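FOR IMMEDIATE RELEASE

December 28, 2020

Stasby Opens Sign-Ups for January Bedding Swap, Adds Mail-In Option

Households can trade clean sheets, quilts and pillowcases by post for the first time. 1,000 prepaid bags available.

Stasby, the neighborhood household goods exchange, today opened sign-ups for its January Bedding Swap. Free to join. Runs the whole month. New this year is a mail-in option for people who would rather not come to the counter, or can't.

The idea is the same as before. Send in or drop off clean bedding you no longer use, get credits, spend the credits on bedding someone else sent in. A flat sheet is worth one credit. Fitted sheets, one. Pillowcases go in pairs, one credit the pair. Quilts and blankets get three. Duvet covers two, and please button them up before packing, they tangle with everything.

"People have been home a lot this year and they have been going through their closets," said Nuanchan Phromma, director of Stasby. "We get calls every day asking when the swap is on. Most of them have a twin set left from a kid who now sleeps in a full. Or a king set and no king bed anymore. It's good cotton and it's sitting on a shelf."

Last January the swap took in 279 complete sheet sets, plus a large number of singles that did not match anything. The singles went fast. Stripes and plain white were the most asked for, flannel ran out in the first week. 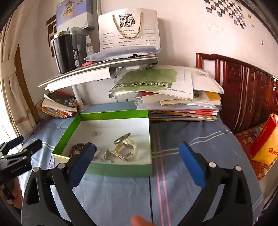
Mail-in bags are supplied by Plosto, the packaging company, and hold one full set or one light quilt. Bags are limited to two per household until January 15, after that it depends what is left. Plosto is also printing the size labels, which go on the outside of the bag. Write the mattress size on the label, not the bed size on the original packaging if its been washed many times and shrunk. Measure if unsure.

"Size is where it goes wrong," said Lina Obeidat, who runs sorting for the swap. "A deep-pocket queen and a regular queen are two different things when you are trying to get the last corner on. We now measure pocket depth on every fitted sheet and put it in the listing. It takes longer. We had fewer returns in the fall when we tried it."

Drop-off is at the Stasby counter on Munasinghe Street, side entrance. Masks required, one household at a time. Items are held for three days before sorting. Everything is washed again before it goes out, at Mateck Laundry two doors down, which has set aside 50 machine loads for the swap at no charge.

What is accepted:

Flat and fitted sheets, all sizes including crib
Pillowcases and shams
Quilts, thin blankets, bedspreads
Duvet covers (covers only)
Fabric remnants over two yards, for the mending table

What is not accepted:

Pillows, mattress pads, electric blankets
Anything with down or feather filling
Items with holes bigger then a quarter. Small holes fine, see below

Small repairs are handled by the mending table, back for a second year under Bhavana Raju. Sheets past saving get cut down into crib sheets, pillowcases or cleaning cloths. The table is looking for elastic, quarter inch or wider, any color. Also white thread.

200 credits have been set aside for families moving into new housing in January. No bedding needed in exchange. Caseworkers can request these by phone or email, same contact as below. Requests are filled in the order they come in, and a full set with two pillowcases is the standard package. Crib sets on request.

"A made bed on the first night matters to people," said Majdi Najjar, who handles the family requests. "Tell us the mattress size and whether there are kids. We'll do the rest."

Sign-up is open now at the Stasby counter and on the Stasby website. Returning members use last year's number. Unused credits from last January are still good and will show on the account, if they don't, call.

Listings go up in the first week of January and are updated each evening after that. Swap closes at the end of the month. Leftover items stay with Stasby for the spring exchange.

About Stasby

Stasby is a membership exchange for household goods: bedding, kitchenware, curtains, small furniture. Membership is free. The counter is open afternoons.

Media contact:
Rima Abu Hammour
Press and Community, Stasby
Phone and email through the Stasby counter. Interviews by phone only until further notice.

###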